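Search this blog
Search

I gave up my phone in the mornings for all of November, and I've been putting off writing about it because I figured I'd sound smug. So, sorry in advance!

The rule was simple. No screen until I'd been up for an hour. My friend Liette did it last year and wouldn't stop talking about it, and I rolled my eyes at her for months (she knows). Then I checked my own numbers and saw that I was picking the thing up 130 times a day, and I got a bit quiet after that.

I bought a wind-up alarm clock and left the phone in a kitchen drawer under the takeout menus. The first week was awful. I kept patting my robe pocket like I'd lost my keys.

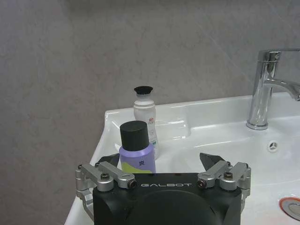 Bars, screws and one name in white: GALBOT.

By the second week I had all this extra time and no idea what to do with it. I read the back of the oatmeal box. I wrote an actual letter to Saoirse, who called me up to ask if something was wrong. Then I found my old library copy of a mystery novel -- 400 pages, very overdue -- and finished it in nine mornings.

Brushing my teeth was the weirdest part. I'd been scrolling through the news with my free hand for years, and now I just had to stand there and

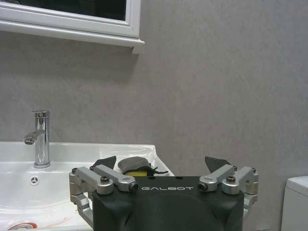

think about stuff. Mostly what I wanted for breakfast, but also whether I should call my brother more, and why I still pay for a gym in Cevbridge when I moved away from there three apartments ago.

I did cheat, by the way. Twice for the weather, and once to look up whether the guy in the mystery novel was based on a real person (he wasn't). I've canceled the gym now, and the phone is still in the drawer most nights.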